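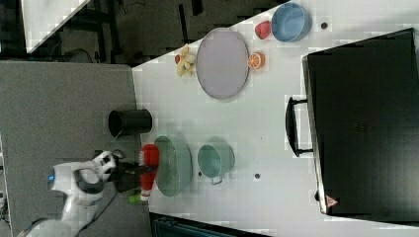 9th July

Up at five because of the heat. I had the windows open all night and it made no difference. Drank the coffee cold from yesterday and went out to look at the beans before the sun got on them. The pole beans are past the top of the strings now and have started back down. The bush beans have rust on the lower leaves. I picked off what I could reach and put it in the trash, not the compost.

The water bill came. 653 gallons over last month, which I put down to the tomatoes, but I will check the toilet tank tonight with food coloring. I had the same thing in February and it was the flapper.

Botond Jakab called before eight about the ride to Barkgate. He wants to leave at six on the morning and I said half past. We settled on a quarter past. It is 200 miles and he drives slowly. His sister has the spare room made up and there is a cot for whoever loses. I would just as soon take the cot. The bed in that room sags to the left and I was stiff for a week after the last visit.

Walked to the hardware store on Lengyel Street for hose washers and a quart of the gray porch paint. They have stopped carrying the gray. The man offered me one called Driftwood, which is tan. I took the washers and came home. There is half a can of the old paint in the basement if it hasn't skinned over. I will get it open tomorrow.

Lunch was eggs and the last of the rye bread. Read two chapters of the canal book. The author has finally got to the digging, after 300 pages on who lent money to whom. The part on the clay was good. They walked cattle up and down the bed to pack it so it would hold water. I read that page twice.

Slept in the chair until almost three.

Fares Darwish came by in the afternoon to return the ladder. He has finished the gutters on the back and is leaving the front until it cools off. We sat on the steps on the shady side. He says the Jemdale bridge will be closed until the fall and the detour adds 20 minutes each way to his drive. He has written to the county and got back a form letter. He asked if I still wanted to sell the table saw and I said I would think about it. I haven't used it in two years — the fence never did line up right — but I don't like the idea of needing it the week after. He is going to bring me some of his garlic. He pulled it early this year and the heads are small.

After he left I fixed the hose. It took two washers, one at the spigot and one at the nozzle end. It still drips a little at the spigot, but I can live with it. Watered the tomatoes, the peppers and the pot of basil. Did not water the lawn.

Wrote to Aunt Vera, finally. I owed her a letter since her birthday. I told her about the beans and the trip and asked whether she still has Grandfather's map of the farm at Brorkard, the one with the wells marked on it. I would like to copy it while she is still sure which drawer it is in. Need stamps. I have one left and it is on her envelope.

Supper was cold chicken and cucumbers with vinegar. Too much vinegar.

Thunder to the west after nine and a few minutes of wind, then nothing. The thermometer on the porch still said 81 when I came in. Put the food coloring in the tank. Blue, as we are out of red.

Still to do before the trip: stamps, haircut, oil in the car even though we are taking his, ask next door to pick the beans.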